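## Numeric keypad types arrows instead of numbers, 2, 4, 6 and 8 only

**Neneo**

Full-size keyboard, wired, black keys. Since January the keypad has moved the cursor instead of entering digits. 5 does nothing. The top row is fine. I have swapped USB ports and restarted. I enter more than 500 stock figures a week, so the top row is not a workable substitute. Is the keyboard faulty?

**Zirberg**

Num Lock is off. Press it once. If the light comes on and the digits return, there is no fault.

If it goes off again after each restart, check the BIOS setup for an entry called "Boot up NumLock" or similar and set it to On. On Windows, also check that Mouse Keys is disabled under Accessibility, as it takes over the keypad for pointer movement.

**Tradwood117**

Just buy a new one, they're cheap.

**Kjærgaard**

Zirberg is correct. The small secondary labels on the keypad digits are the functions you get with Num Lock off: 8, 4, 6 and 2 are arrows, 7 is Home, 1 is End, 9 and 3 are Page Up and Page Down. Plus and Enter are unaffected by the setting, so they are no use as a test. Use 6.
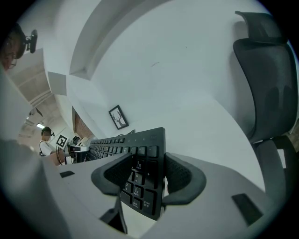 *Keypad end of a full-size board: 9, 6, 3 and 2, with the tall + beside the 6 and Enter at the corner.*

If the light is on and you still get arrows, try the board on a second computer. Same result there means the keyboard. Correct digits there means a setting or a remapping utility on the first machine. Some spreadsheet add-ins also remap the keypad, so test in a plain text editor with everything else closed.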